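Accelerator Physics, Handout 4
Beam loss and what the monitors tell you

Read this before the problem session. Most of you will want to skip to the formula for loss per meter. Please don't, as the formula is the weakest part.

The usual claim is that a high-power proton linac must keep losses below one watt per meter so that people can work on it by hand after shutdown. You will see this number everywhere. Ask where it comes from. It assumes a beam energy, a wall material, a running time and a cooling period, and papers that quote it often give none of them. At low energy the same watt does far less to the copper.

Now the monitors. An ionization chamber measures charge collected in a gas volume. It does not measure lost protons. Getting from one to the other takes a simulation, and the simulation needs to know where the beam hit and at what angle - the very thing we wanted to find out. Sugden's notes from the Haworth test stand treat the calibration as settled after 2 runs. I would not.

Close to the cavities there is a second problem. X-rays from field emission give a signal with no beam at all. Subtracting a beam-off reading helps only if the cavity behaves the same way in both cases.

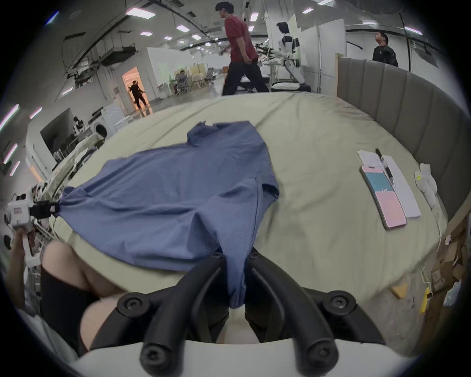 Halonen and Kwon tried the subtraction on 96 chambers and reported good agreement for all but three. Look at how "good" was defined before you repeat that in an exam: within a factor of two, on a log plot.

For the problem session:
Redo the one-watt estimate at two energies of your choice. State every assumption.
Work out what a 3 mm steering error would look like on a chamber 4 m downstream. If you can't tell it from halo loss, say so.

Juhász has the chamber data.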